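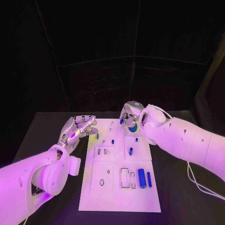
Peg boards are back in the Siver workshop from June, with four places at each session. Bring your own pieces if you have them, as the spare box is running low. The white board on the black cloth takes blue pegs and cylinders, and there are slots to try once you are used to the uprights. Start with the small pegs near the edge and leave the middle until last. Sessions run for 30 minutes and begin at 6 in the evening.

Mägi has sent a price list for replacement pegs. Orders go in with the Dunadent delivery at the end of the month, so please leave your sizes at the desk before then.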